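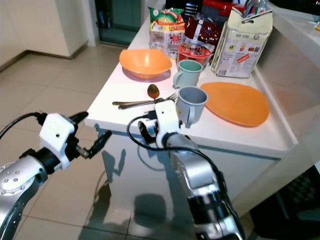

Temps de lecture : 3 minutes

Notes de l'intervenant – Bonnes pratiques pour les postes de manipulation à deux bras en environnement domestique
Version de février, à l'usage des sites Donmont et Atever

Ouverture (ne pas dépasser 2 minutes)

Remercier l'assistance. Rappeler que le référentiel interne de Soredent s'applique à tous les postes où un robot à deux bras manipule de la vaisselle, des couverts ou des denrées emballées. Préciser qu'il complète l'évaluation des risques du site et ne la remplace en aucun cas.

Indiquer que le document comporte 11 articles et que seuls ceux qui ont suscité des questions seront commentés. Le texte intégral est remis à la sortie.

Article 1 – État initial du plan de travail

Revenir à la vue d'ouverture. Bol orange, gobelets à anse, assiette, cuillère, fourchette : des objets courants, posés sur un plan blanc, avec des produits emballés à l'arrière. Insister sur le fait que la disposition de départ doit être consignée avant tout mouvement. Une consigne du type « vaisselle à gauche » est insuffisante. L'opérateur note l'objet, son orientation et, pour les gobelets, le côté de l'anse.

Article 3 – Objets à risque

Les couverts métalliques sont admis. Tout couteau, même à bout rond, relève toutefois de la catégorie B et impose une vitesse réduite pendant la totalité de l'essai, y compris lorsque la tâche ne le concerne pas. Ce point a été contesté par Atever ; la règle est maintenue.

Si la question des emballages souples est posée : sachets et paquets sont tolérés au fond du plan, à condition de figurer sur la fiche. Un sachet qui glisse dans la zone de saisie entraîne l'arrêt de l'essai.

Article 4 – Câbles

Marquer une pause. Les câbles reliés aux pinces forment une boucle, visible sur les deux bras. Cette boucle est nécessaire à la rotation du poignet, mais elle doit être contrôlée dans les positions extrêmes avant la première prise. Le contrôle se fait à vitesse réduite, pinces ouvertes et vides. Aucun câble ne doit pouvoir accrocher le bord du plan ou une anse.

Article 6 – Approche du bord

Les pinces abordent souvent le plan par son bord avant. Le référentiel impose une distance de garde de 90 mm entre le corps de pince et le chant du meuble en phase d'attente. En phase de saisie, cette distance peut être réduite par l'opérateur habilité – la modification est alors inscrite au registre.

Ne pas entrer dans le détail du calcul. Renvoyer à l'annexe technique rédigée avec Gallagher.

Article 8 – Présence humaine

Lire la phrase telle quelle : « Nul ne replace un objet à la main tant que les deux bras n'ont pas été mis en arrêt sûr. » L'arrêt d'un seul bras ne suffit pas. La règle vaut également pour une cuillère tombée au sol.

Article 9 – Enregistrement

Le registre compte à ce jour 2 370 fiches d'essai. Les fiches incomplètes ne sont pas recevables lors de l'audit. Rubriques le plus souvent omises : éclairage et ombres portées des bras sur le mobilier, état du sol, proximité d'un évier.

Questions prévisibles

Peut-on utiliser la vaisselle du site ? Oui, après inscription à l'inventaire. Elle ne retourne pas ensuite à l'usage alimentaire.

Les articles s'appliquent-ils à un robot à bras unique ? Oui, à l'exception de l'article 8, dont une rédaction adaptée est en cours de relecture à Donmont.

Qui autorise une dérogation ? Le responsable sécurité du site, par écrit, pour une seule séance.

Clôture

Rappeler l'adresse de dépôt des observations et la date limite portée au bas du document remis.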